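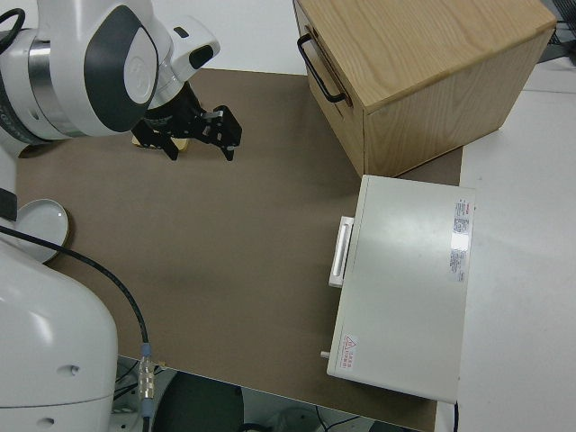

Want to spend a couple of mornings putting dishes away with us?

Print | E-mail this page

Hi, I'm Wendy Haworth, and I look after the tabletop tidying sessions at Burenell. I'm looking for people who'll come in and show us how they'd set out and clear a small kitchen table – plates, mugs on the mug tree, the dish rack, all the everyday stuff. No cooking, I promise!

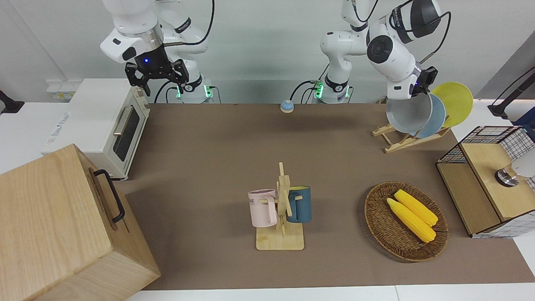
You don't need to be neat. I'd love a few messy people, to be perfectly frank, and left-handers are very welcome too. Each session lasts 3 hours with a good long coffee break, and you'll be on your feet for most of it, so wear comfy shoes. You do need to be 18 or over.

Pay is $330 once you've done both mornings. 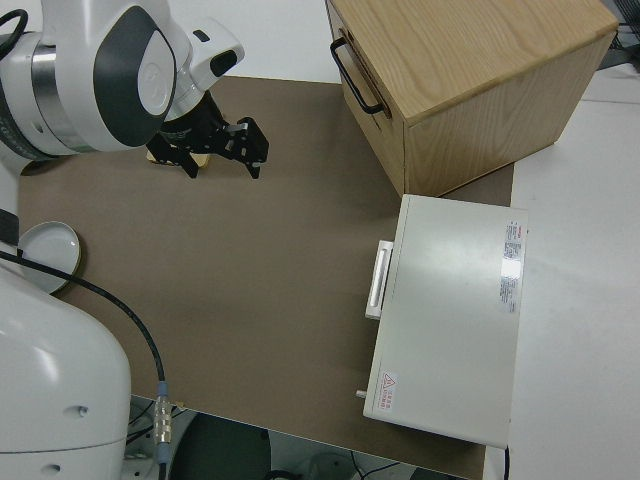 Parking is free behind the building, and if you're coming by bus, Dean Wainwright can tell you which stop to use. He's on extension 2262 and he also has the sign-up sheet. Please call him by Mon 21 May – we'll run more in August if you can't make this round.

Share (3) | Comments (2)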